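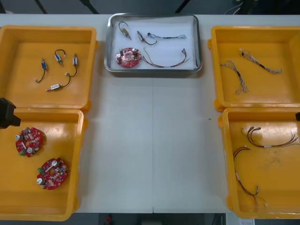 Honorable Mention

So the envelope from the Grirville Quarterly came while I was on the phone with my sister, and I did what any serious writer would do, which was put it in the microwave and shut the door. I wanted it out of sight until I'd hung up. She was telling me about her gutters. She told me about her gutters for a very long time.

I should back up. I'd sent them a sonnet. Well, I'd sent them four sonnets over the years, but this one I had hopes for (it was called "The Ferry at Dilalthorpe" and it had a heron in it, and judges go weak for a heron). The entry fee was $12, the limit was one poem per person, and the prize was a weekend at an inn in Killent plus your poem printed on the back cover. I'd already picked out what I'd wear to the inn.

"Are you even listening?" said my sister.

"Downspouts," I said.

"I was on to the basement."

When she finally let me go I made coffee first. Then I wiped down the counter. Then I opened the microwave, and the envelope was sitting there on the glass plate like a dinner for one, and it was thin. I've had enough thin envelopes to know. I opened it with a butter knife anyway.

Dear Poet, it said. There had been 102 entries. The judge had been moved by the quality of the work. And my poem, "The Fairy at Dilalthorpe," had received an honorable mention.

I read it again. Fairy.

Now, my first thought was a typo in the letter. My second thought made me go cold right down to my slippers, and I ran upstairs and dug my own copy out of the folder, and there it was at the top of the page in my own typing. The Fairy at Dilalthorpe. I had read that poem out loud to the cat, the bathroom mirror and the whole Monday-night-only-now-it's-whenever poetry circle at the Mendonça Bakery, and every single time I had said ferry, and every single time I had been looking at fairy.

And it was all the way through! Line three: "The fairy leaves at nine and will not wait." Line seven, where I was so proud of the engine noise: "The fairy coughs and shudders into life." I sat on the bed and read it as a stranger would. A grumpy, punctual fairy who smelled of diesel and carried cars across the water on her back. And in the last couplet they take her out of service, and the heron watches.

It was so much better. I can't tell you how annoying that was.

There was a second sheet, with the judge's comments, and I nearly didn't look. "A startling and tender portrait of a tired spirit doing thankless work," it said. "I laughed at the rust, and then I was sorry I had laughed. The heron is unnecessary."

The heron is unnecessary! I walked around the house with that for the rest of the afternoon. I said it to the refrigerator. I had built that poem around the heron. I'd spent 27 evenings on it, and most of those were heron evenings.

They wanted to print it, too, on page nine with the other mentions, and there was a form to sign and mail back. Please confirm the title and text are exactly as you wish them to appear. There was a box for yes and a box for corrections, with three lines underneath to write on.

I called my sister back.

"Say you did something good by accident," I said. "Would you own up?"

"How good?"

"Page nine."

I could hear her running water into something. Then she asked me to read it to her, which in all these years she has never once done, and I read it with the fairies in. I did my best with the engine noise. When I got to the end there was a silence, and I thought she'd put the phone down to go look at the basement.

"That's Mom," she said.

"It's a ferry," I said. "It's a boat. It's the boat we took that summer, I just spelled it –"

"Leaves at nine and won't wait? Coughs in the morning? Everybody climbing all over her with their suitcases?" She blew her nose. "I don't get the bird, though."

We stayed on for a while after that, and she did come back around to the gutters, and I let her. I even asked a question about the brackets.

Then I sat down at the kitchen table with the form. I had the pen over the yes box for quite a while. In the end I checked corrections, and on the first line I wrote, Please delete the heron. It left me a couplet short of a rhyme, so I got out a clean sheet of paper, and I was still at it when the coffee had gone stone cold and the streetlights were on.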